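Small-batch shipping notes from the Lukdale store, mostly about dimensional weight. Thread.

1. Carriers bill the greater of actual weight and cubic weight. Most people who post parcels for a living know this. Fewer of them check which one they are paying.

2. Our carrier converts at 400 kg per cubic metre. Yours may use another figure. It is in the rate card, usually in the fine print under the zone table.

3. Worked case: an order to Drosley, 2 kg on the scale, packed in a carton that cubed out at 12 kg. We paid for 12. The carton was the one nearest the bench.

4. Tall, light, round goods are the worst offenders. A cylinder in a square box wastes a bit over a fifth of the floor area before you add any padding.
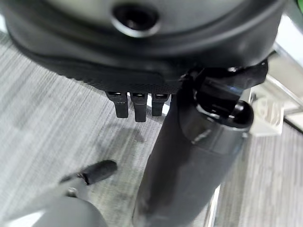
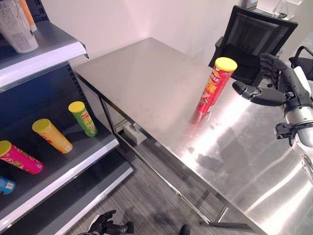
Second photo: chip canister with the yellow lid, standing on the steel table.

5. Canisters pack better standing up. Laid flat they roll, so people stuff the gaps, and then the carton bulges. A bulged side gets measured at its widest point.

6. Staggered rows beat a square grid once you have enough of them across the carton. For a small order the grid is fine and quicker to pack.

7. We moved from Shi cartons to Sanari in December. Same board grade, more sizes in the short range. Unit price went up slightly, freight went down by more than that.

8. Measure the outside of the carton after taping. Supplier sizes are often internal, and the wall thickness counts on all three dimensions.

9. Last month we re-measured 475 parcels against their invoices. Most of the errors were ours - old carton sizes still sitting in the label software. The carrier's numbers were mostly right, which was annoying.

10. If you dispute a charge, send the taped dimensions and a photo with the tape measure against the longest side. Ours wants it lodged before the invoice is due.

11. Someone asked about satchels. Fine for clothing, no good for anything that crushes.

12. Rate card I am working from is the one current at 20 August 2022. Check your own before copying any of this into a spreadsheet.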